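The Lost Wheel Trim Club

I lost my first wheel trim on the road out of Grosmont, one Friday in May, and I heard it go. A sort of clatter, then a silvery flash in the mirror, and off it rolled into the cow parsley. I went back and looked for nearly an hour! Nothing.

Since then I've become a dreadful verge-watcher. Every bend with a pothole has one propped against a fence post, put there by some kind soul in case the owner comes by. I love that. We'll walk past a crisp packet, but a hubcap gets stood up neatly like a lost mitten on a railing.

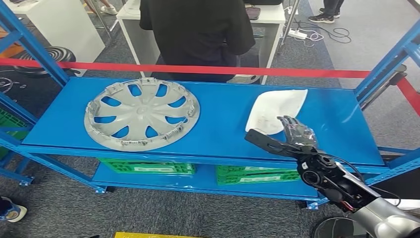

A silver trim on a blue shelf, clips and all.

My friend Burgi Danzer has 100 of them on her garage wall (her husband parks in the street now). She'll tell you which hill each came from, and she washes them in the bath, with washing-up liquid and an old nail brush. Gunnel Forsberg goes one better and paints hers. I bought a heron from her for my sister, on a trim that had clearly met a kerb or two, and it looks wonderful over the back door.

As for mine, I gave up on a match and bought a set of four online, then lost another within 3 weeks. Burgi says cable ties. My brother says drive slower over the cattle grid, but he's never been late for the Grosmont bakery, has he? If you find one up that way, do stand it against the gate for me.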